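How Does an Ice Factory Make Ice?

Hi, it's Sun-ja Han again! Last August I got to spend a whole morning at the Maeng ice factory, and I've been bursting to tell you about it ever since.

You know how your freezer at home makes those cloudy little cubes? A factory wants big, clear blocks, so it does things differently. First, clean water goes into tall metal cans. The cans hang in a huge tank of very salty water called brine (say it like "fine" with a "br"). Salt lets the brine get much colder than plain water can and still stay runny — pretty sneaky! The cold brine hugs every side of the can, and the water inside freezes from the outside in.

A little tube blows bubbles into the middle the whole time. Moving water pushes the trapped air out, and trapped air is what makes ice look white.

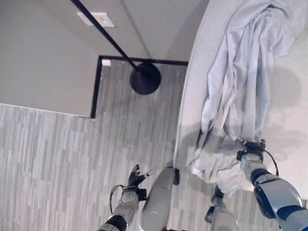

A robot hand gets a good grip on a big, wrinkly cloth.

Now the slow part. One block at Maeng weighs 173 pounds and takes 12 hours to freeze! When it's ready, a crane lifts the can and dips it in warmer water for a moment. The edges melt just enough and the block slides out with a great big WHOOSH. I jumped. I may have squeaked.

They make 100 blocks a day, mostly for fishing boats and markets. I asked if I could take one home, but my freezer is already full of peas.

Next time: why does ice float?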